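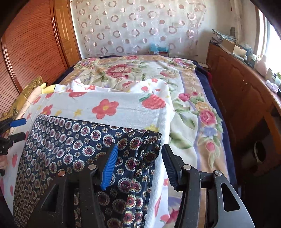
Tuesday, July 21, 2020 – Folding, satin prints

Place: Meldale house, bedroom. Everything done on the bed today. The big table is still at Grirnholm and won't be back before August.

Cloths on hand:
Dark satin, navy and black with the round medallions (burgundy centers, white scalloped edges)
White ribbed sheet, fruit and stars print
The plush floral blanket, which stays on the bed as the base

Layout: blanket at the bottom, white sheet over the near left part of it, satin on top of the sheet. First tried the satin straight on the plush. It sank in and the edges were hard to find again. With the sheet between them it lies better and the dark edge shows up well against the white.

Folding the satin:

Starting from the short edge, it slides. Got as far as the second fold, then the top layer crept and the corners no longer met. Same again on the next go. Instead, picked up the right corner first, pulled it out to the side and let the rest lie. That held up better, though the corner bunches as soon as it is gripped and the creases run down that whole side. They need to be smoothed out before the next fold or they end up inside it.

The medallion rows are useful. If a row stays straight along the fold line, the fold is square. Where the rows overlap or close up, something has slipped underneath. Quicker to check that than to line up the hems.

9 tries total on the satin. 3 I would call flat enough to put on the shelf. 2 came apart when turned over. The rest were usable but crooked.

White sheet: no trouble. The ribbing gives it some hold and it stays where it is put. Did it once at the end and left it at that.

Blanket: not folded today. Too thick to go in with the others, needs its own shelf.

To do
– Ask Quinlan if they have a plain cotton in the same size as the satin. Would like to know how much of this is the fabric and how much is me.
– Try the satin with the sheet pulled tight and tucked under the mattress. It shifted along with the satin a few times.
– Iron the satin on low before next time. Old creases keep taking the fold where they want it.
– Shelf labels, still not done.

Stopped after lunch. Satin left over the chair, sheet back in the closet.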